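Saturday, notebook, Ustmont room

Got in a bit before 8 and had the place to myself for a while, so I finally wrote up the cloth task properly instead of carrying it around in my head. We're still showing it by hand with the pair of grippers - pick the cloth up off something, bring it in front of you, pass it across, put it down somewhere else. It sounds like nothing at all, and then you try doing it 40 times with the same care you gave the first one!

Elínborg came by after lunch and we went through the Enum takes together. She thinks I rush the pinch, and having watched a dozen of them back to back I have to say she's right. I close the jaw while my wrist is still turning, and the Lewis policy has picked up exactly that habit from me (sorry, Lewis). So the new rule for both of us is to stop, close, breathe, lift. The takes get longer, but I'd happily trade a few seconds for a clean grasp.

The other thing we talked over is where the cubes point. When I let my elbows drop, the tracking gets jumpy and Trusero throws the take out, and I lost a good many that way in April before I understood what was going on. Hands up and a little forward seems to do it.
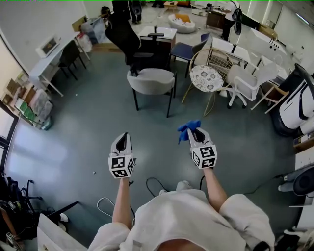 Cloth in the right gripper, left one open to the task. Markers on both cubes.

Count so far is 96 kept, out of the 200 we said we'd do. Next session I'd like to start with the left hand doing the picking, as mine is lazy and it shows. Elínborg has offered to do the first batch and let me copy her. Also need to ask her which folder the rejected takes should go in.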